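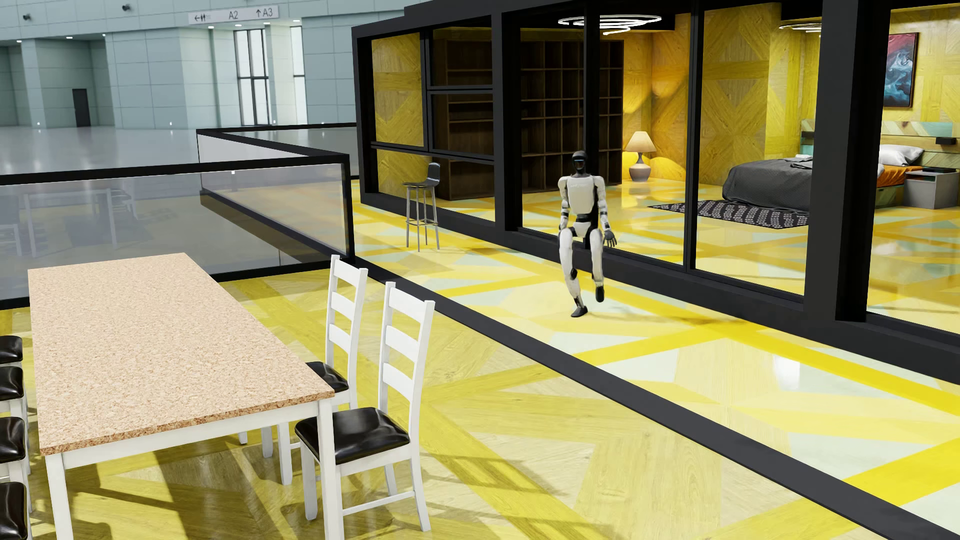

Figure 3. The humanoid walking along the walkway outside the glass room in the simulated hall.

4.2 The open day demonstration

The walking controller was shown to visitors at an open day on May 29, 2021, held in the ground floor laboratory at Csonka. Up to that point the simulated hall had been used only by the authors and two students. The open day gave us a chance to watch people with no background in legged robots choose routes for the humanoid and react to what it did. This section describes how the demonstration was set up, what visitors were asked to do, and what we changed afterward.

The simulation ran on one desktop computer connected to a wall screen. We used the Grolik hall model, which had been prepared in April for the navigation tests in Section 4.1. It combines a large public hall with furnished areas, so that one route can pass through open floor and then close to furniture and glass. Figure 3 shows the part of the model that visitors saw first. The walkway passes between the dining area, with its low glass barrier, and the glass room with the bed. A bar stool stands on the walkway near the corner of the barrier, and we left it in place for every session.

Groups were limited to seven visitors, and each group stayed for 20 minutes. Surachet Thongsuk gave a short introduction and operated the computer. Montri Wannasri sat to one side and took notes. After the introduction, one visitor in the group picked a goal point on a floor plan of the hall. The planner then produced a path and the robot walked it at its normal speed. The other visitors could ask for the run to be paused at any time, and most groups did this at least once to look at the feet.

Visitors were told before the first run that the robot on the screen was simulated and that the same controller had been used on the physical machine at the Lundska test site. We did not show video from Lundska. In a trial session with colleagues, the video had taken up most of the discussion and left little time for choosing routes.

The choice of goals differed from what we had used in our own tests. Our test goals were spread evenly over the free floor. Visitors preferred places with a purpose, such as a chair at the table, the side of the bed, or the area under the A2 and A3 sign. Many of these goals were closer to furniture than the planner allows. In such cases the planner moved the goal to the nearest permitted point without saying so, and visitors often took the result for a mistake. One visitor asked why the robot had stopped "a whole step short" of the table. We had no display that could answer her, and Thongsuk explained the safety margin by hand on the floor plan.

The glass drew the most questions. Several visitors wanted to know whether the robot could tell a pane from an opening. In the simulation used for the open day, the planner works from a stored map in which every pane is marked as a solid wall, and the cameras play no part in route planning. We said this plainly when asked. It should be kept in mind when reading the results in Table 2, which were obtained with the same map.

Reflections on the floor were also mentioned. The surface of the walkway is rendered as polished, and some visitors assumed that it was slippery and that the robot was placing its feet with care for that reason. The friction value was the same over the whole hall. The appearance of the floor had no effect on the gait.

The log for the day holds over 300 completed walks. We did not use them in the quantitative comparison. Goals were chosen freely, runs were paused at the request of visitors, and several routes were repeated by later groups who had seen them on the screen while waiting. The notes were used only to revise the interface.

Two changes were made. First, when a goal is moved, the requested point and the permitted point are now both drawn on the plan with a line between them. Second, the safety margin is shown as a shaded band around furniture and barriers. Both changes are part of the Cemunska interface used in Section 5, where the longer series of 3,000 simulated walks is reported. The controller itself was not altered between the open day and that series.

Contact: Legged Systems Group, Csonka | © 2021 The authors | Back to top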